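Leave the Washer Door Open

My sister-in-law Judite Carrilho closes the washer door the minute the last sock is out. She was raised that way – an open door means an unfinished job. I think she's wrong, and I think most of the musty towels in this country come from people who agree with her.

A front loader seals tight. It has to, or the floor floods. That same seal keeps the damp in after the wash is over, and the rubber starts to smell within a week or two. No scented tablet fixes that. Air does.

The stacked kind makes people worse about it. Two round doors, one over the other, and the upper one swings out at shoulder height, so everybody wants it shut before they walk into it. 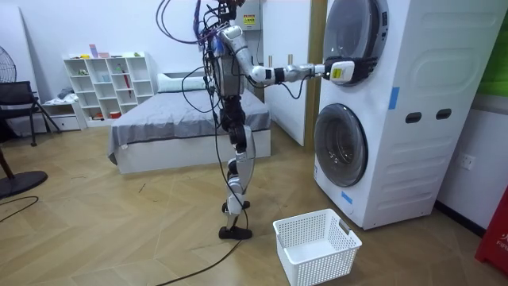
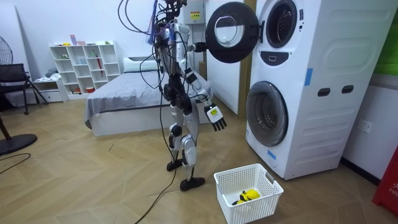 I lived with a stacked pair for eight years in an apartment in Pondale, in a closet off the bedroom, and I hit my shoulder on the top door more than once. I still left the washer open. Twenty-four hours after a load is my rule, longer in summer. A crack the width of your hand is enough if you have to get past it.

If you have small kids or a cat, the rule changes. Then you shut it, and you wipe the seal first with an old towel. That takes maybe a minute, and I don't accept that people are too busy for it after waiting on a long cycle.

The dryer can stay closed. I clean the lint screen every load and leave it at that.

Judite bought new towels in April, six of them. They already smell like the old ones.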